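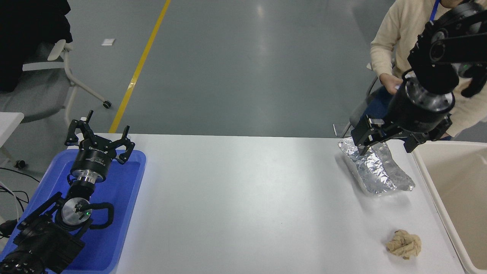 A gripper meets a crumpled sheet of aluminum foil at one end of the bench.

The arms were the easy part of the budget. Hannelore Lammers had two quotes by August, one from Pletomach and one from Wendetti, and they sat within 2 percent of each other. Then came the grippers, which Wendetti lists on a separate page – page 26, in smaller type.

"I had a line for robots," she says. "I did not have a line for fingers."

She has one now, along with lines for cables, trays, spare fingertips and up to nine days of installer time. Foil went in under office supplies, where it has so far escaped review.

Alun Gittins, who signs off on anything over $1000, asked whether one arm might do. Lammers sent him the cost of buying the second one later – mounting, shipping, another installer visit – and he approved both on Friday, before lunch. The chairs are still under discussion.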